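Talks and Slides | Robot Safety and Faults
Print this page | E-mail this page
7th July
Speaker notes, Eltero workshop, Runarbridge

Start with the fault, skip the company intro. They have the handout.

The task is opening bags and getting things in and out of them. We call the job Kasitz. Two arms, one table, soft bags, with bread and plush toys as the contents. We ran 1,846 attempts from March on. Of those, 1,378 finished clean. Most of the rest were plain misses and I won't spend time on them. The talk is on 4 attempts where the arm kept pulling after it should have stopped.

Explain the stop rule. The gripper closes, the arm lifts, and if the load at the wrist goes over the limit, the arm holds still and the fingers open. We set that limit with stiff boxes. With a box the load jumps at once. Faux leather stretches first, so the load climbs slowly, and our filter read the slow climb as drift and zeroed it out.

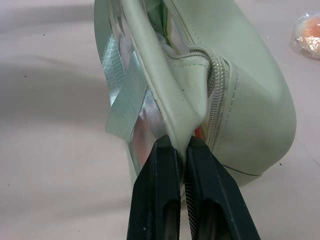
Pause. Ask who in the room filters their wrist readings. Ask who has tested the filter on anything soft.

In all four cases the operator hit the stop button. No injuries. One bag torn along a seam, one finger pad replaced. Say the button worked, then say that we don't count the button as the fix.

Next, the second arm. When one arm holds a bag open, the other is allowed into the same space. The Maihi controller gave each arm its own stop. If the holding arm faulted, the other one went on with its move. We found this in the logs while looking for the first problem. It had been there from the start. 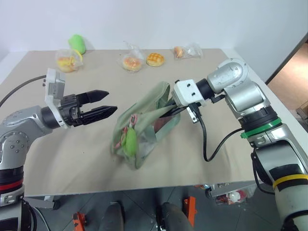
What we changed:
- Drift correction is off whenever the fingers are closed.
- A fault on either arm stops both.
- Fingers do not open by themselves after a fault. The operator picks open or hold on the screen.
- Limits are set per material. Mesh is much lower than faux leather.

We reran 1,000 attempts with the changes. No late stops. False stops went up, mostly on mesh, and we are still working on those. Give this part its full time, people will ask.

If there is time, show the load plot from the second fault. Leave the last slide up for questions.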